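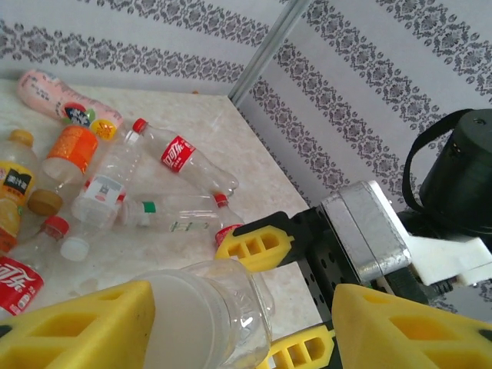 *Gray damask wallpaper behind a marble-patterned tabletop, with plastic bottles lying on it.*

# Dradine Ready-Mixed Wallpaper Paste

**Item 3656 | 700 g tub | White, dries clear**

The lid says "for every paper and every wall." We wouldn't go that far. Dradine is a decent ready-mixed paste for light and medium papers on walls that have been painted or primed, and that's what we sell it for. If you have heavy vinyl, grasscloth or bare drywall, buy something else.

## What you get

- One tub, 700 g, with a resealable lid (the seal is fine once, less fine the fourth time)
- Enough for 50 square feet of smooth wall
- No brush, no roller, no tray

The maker's own leaflet gives a much more generous coverage number. We can only assume it was worked out on glass. Old plaster will drink more than you expect, and so will any wall that got a single thin coat of flat paint. Buy a second tub if you're anywhere near the limit. Unopened tubs can come back to us.

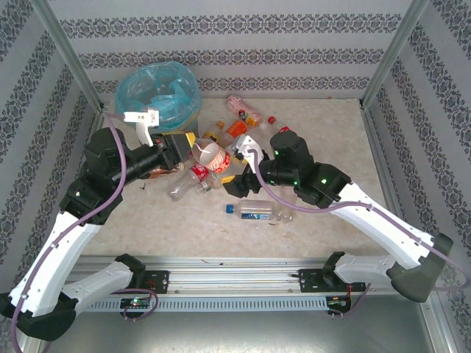

Pattern matching is where most of the swearing happens, and the paste does have some say in it. Dradine lets you slide a strip for a few minutes after it goes up. That's useful with a damask, where a repeat that's off by a hair at eye level will bother you every morning. It's less forgiving in a hot room. The leaflet promises "extended open time in all conditions," which we don't believe and you shouldn't plan around.

## Compared with the others we stock

| Paste | Form | Slides well? | Our opinion |
|---|---|---|---|
| Dradine | Ready-mixed | Yes, for a few minutes | Good for one wall |
| Nerus | Powder | Yes, longer | Cheaper for a whole room, lumpy if you rush |
| Miranda Border | Small tube | No | Seams and borders only |

Koltetti also makes a "premium" ready-mix at nearly twice the price. We carried it for one season. Apart from the smell, which is better, we couldn't tell it from Dradine, so we stopped ordering it.

## Before you start

Wash the wall and let it dry overnight. Fill the holes. Prime anything you filled, or it will show as a dull patch through a pale paper. Cut the first strip long, hang it against a plumb line and ignore the corner of the room, as very few corners are straight enough to trust.

Wipe paste off the face of the paper while it's still wet, using a damp sponge and clean water. "Wipes away anytime" is another line from the lid. Try it on a scrap first.

## About the ratings

The maker's site shows 1163 reviews and almost no complaints. We have no idea how those were collected. Our own returns are mostly dented tubs, plus a steady trickle of lifted seams from bathrooms. We don't recommend it for a bathroom with a shower, whatever the leaflet says about humidity.

## Storage

Keep it above freezing. A tub that has frozen turns grainy and stirring won't fix it. We don't ship this item in January or February for that reason, but you can still pick it up at the counter.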